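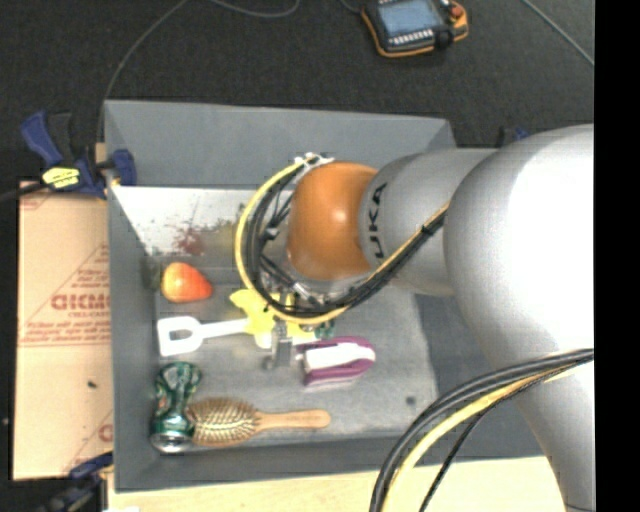 Robots and Machines | Ages 9 to 12

Why did the robot arm stop?

A robot arm bends at its joints, much as you bend at the elbow and wrist. Power and signals reach the tool at the end through cables. When cables run along the outside of an arm, they must be long enough to follow every bend.

Too short, and a cable is pulled tight. Too long, and the loop can catch on something.

At the Plurutia workshop in Granville, an arm was picking objects out of a bin when its gripper stopped closing. The arm still moved. The fault was in one cable. It had rubbed against a bracket for up to 30 days, and 2 of the thin wires inside had snapped.

"The outside looked almost normal," says engineer Evelien Leemans. "We found the break by testing each wire in turn."

The repair had three steps:

1. Switch off the power and lock the switch.
2. Fit a new cable.
3. Move the arm slowly through every bend and watch the loop.

A robot that has stopped may start again without warning — so keep out of its reach until an adult has locked the power off.

Related
What is a gripper?
How robots find objects
What does an emergency stop do?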